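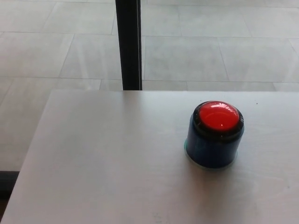
Thread on pedestrian crossings, and why the wait at them has so little to do with the person pressing. I spent part of September reading signal timing sheets for Lavport, which are dull and quite informative. Most people picture a crossing as a simple request and reply. Take a large push button like the one on the table, squat and upright: press the top and you expect something to happen. At a signalled crossing the press sets one bit in a controller's memory and the controller carries on with its plan.

That bit is called a demand. Once it is set, further presses do nothing. The demand stays latched until the pedestrian stage has run or, on some sites, until a detector decides you have walked off. Pressing harder or more often is harmless to the timing and bad for the switch.

The wait after that depends on the mode. At a standalone crossing on a quiet road, the controller is usually resting on green for traffic. If the minimum green has already run, it can change almost at once. If the last pedestrian stage has only just finished, you wait for that minimum to expire first.

Linked crossings are different. On Jerwood Road there are 4 in a row, all held to a common cycle so that a platoon of vehicles leaving the first gets through the rest. Each has a window in the cycle during which a demand can be served. Press just before the window and you cross in seconds. Press just after and you wait for the next one.

The Jerwood sheets give a daytime cycle of 96 seconds. Worst case, then, is most of a minute and a half on a wet pavement with no indication that anything is in hand except a small lit sign. The sheet describes this as acceptable. It doesn't say to whom.

There is a fix called double cycling. The crossing runs two short cycles inside each long one, so it gets two windows where it had one. Linking for vehicles suffers slightly, depending on spacing. Two of the Jerwood sites are marked as suitable. Neither has it switched on.

Next term: the invitation period. It is the steady green figure, and it is shorter than people think. On the Zabala Street crossing it is 6 seconds. Its job is to tell you that you may start. It was never meant to cover the whole walk.
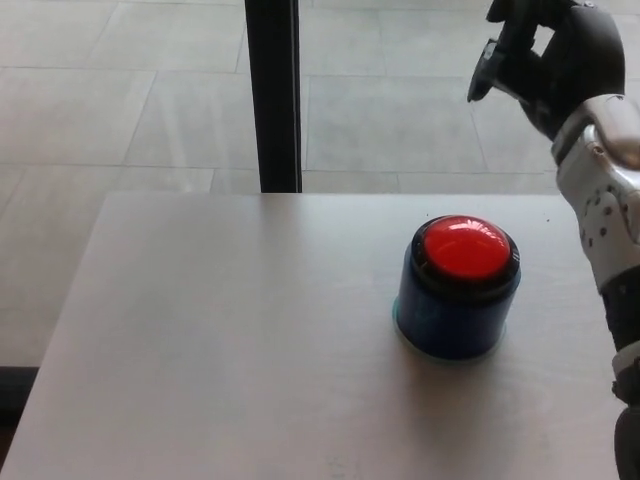 The walk itself is covered by the clearance time, worked out from the crossing length and an assumed walking speed. The usual design figure in Britain was 1.2 metres a second for years. Plenty of older people walk more slowly than that, and so does anyone with a pushchair and a toddler on foot.

Detectors help. A unit on the pole watches the carriageway and extends the clearance while somebody is still on it, up to a set maximum. At Zabala Street the maximum adds 4 seconds. The log for one month shows the extension reaching that limit 321 times, which suggests the limit is too low. A limit hit that often is doing the job of a fixed time.

Logs need care, mind. A detector with a fault will usually fail to its longest setting, so a run of maximum values can mean slow walkers or a dirty lens. The way to tell is the hour. Entries at three in the morning point to the lens. At Zabala Street nearly all fall between school and shop closing times.

Kerbside detection does the opposite job. It cancels the demand if you cross in a gap and leave. Drivers like it, as they no longer stop for an empty crossing. The trouble comes when you stand slightly outside the zone, say under the shop awning, and your demand is dropped while you are still waiting. The Jesach Lane site has an 18 second wait on paper. Anyone sheltering from rain there can wait far longer.

If your local crossing seems slow, time it from the press to the green figure, at different times of day, and write down each one. 30 readings is enough to see a pattern. If they are spread evenly from nought up to some ceiling, it is linked and the ceiling is close to the cycle. If they bunch at one value, it is a fixed delay and someone can change it in the controller.

When you report it, give the site number from the plate on the controller cabinet, the times, and your readings. "It takes ages" gets logged as a button fault. An engineer visits, presses it, finds that it registers, and closes the job.

I'll do junctions with a full pedestrian stage in another thread. The Lavport sheets for those are scanned sideways and I am still going through them.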